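Como montar o roteiro de fotos de família do seu casamento (sem perder o coquetel inteiro!)

Adoro fotos de família em casamento. Adoro mesmo! São as que vão para o porta-retratos da avó, e daqui a muitos anos são as primeiras que todo mundo procura. Só que, sem um roteiro, viram uma confusão de gente chamando o tio que foi buscar uma bebida. Vamos montar o seu?

O que você vai precisar

Uma folha de papel ou uma planilha, a lista de convidados e uma conversa tranquila com os dois lados da família. Eu faço tudo no Clemus, um aplicativo de listas bem simples, mas já vi noiva resolver no verso do convite e ficou ótimo.

Passo 1: escreva todos os grupos que vierem à cabeça

Sem filtro nesta etapa. Pais, avós, irmãos, padrinhos, os primos de Minas, a turma da faculdade. No casamento da Rosalinda Fajardo, no Espaço Inthanon, a lista inicial encheu duas páginas (eram 123 convidados, e ela queria foto com todos!).

Passo 2: corte sem dó

Cada grupo leva de dois a três minutos entre chamar, arrumar e fotografar. Fique com doze grupos no máximo. Os amigos podem sair da lista formal e ganhar uma foto solta na pista, que costuma ficar muito mais divertida.

Passo 3: coloque em ordem

Comece pelo grupo maior e vá tirando gente. Primeiro a família inteira de um lado, depois só tios e avós, depois só pais e irmãos. Assim os mais velhos e as crianças são liberados logo, e o casal fica parado no mesmo lugar o tempo todo. Repita com o outro lado da família e termine com os padrinhos.

Passo 4: escreva nomes

"Família do noivo" não ajuda quem está chamando. Escreva "Vó Lourdes, Tia Célia, Paulo e Bia". Se os pais são separados, anote quem fica com quem em cada foto e conte isso ao fotógrafo antes – poupa um constrangimento enorme na hora. 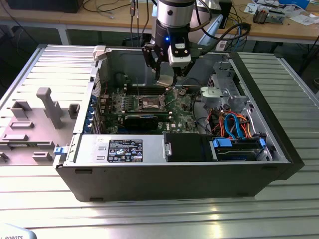
Quem deve chamar as pessoas na hora das fotos?

Uma pessoa de cada família, de voz forte e que conheça todo mundo pelo nome. O fotógrafo não sabe quem é a Tia Célia, e a cerimonialista geralmente está ocupada com a entrada do jantar. Mande a lista para essas duas pessoas na véspera e peça que levem impressa.

Passo 5: escolha o lugar e o horário

Sombra aberta, fundo limpo e perto da saída da cerimônia. Se o casamento for em novembro, às 17h ainda há luz linda em boa parte do Brasil, mas confira o pôr do sol da sua cidade. Reserve quarenta minutos e avise o bufê. Em dia de chuva, tenha um plano B coberto: varanda, escadaria, até um corredor largo com janela serve.

Passo 6: avise a família

Uma mensagem curta no grupo já resolve: "Depois da cerimônia, fiquem perto do altar para as fotos!". O Tihomir Milošević, que casou com uma prima minha, mandou em dois idiomas para os parentes dele e deu supercerto. Com 167 pessoas na festa, terminamos os grupos antes de servirem os canapés quentes.

Uma dica extra: deixe 4 espaços em branco no fim da folha. Sempre aparece uma madrinha de batismo ou um bisavô que ninguém esperava, e é uma delícia ter tempo para essa foto também.

Se quiser, deixe a sua lista nos comentários que eu ajudo a cortar!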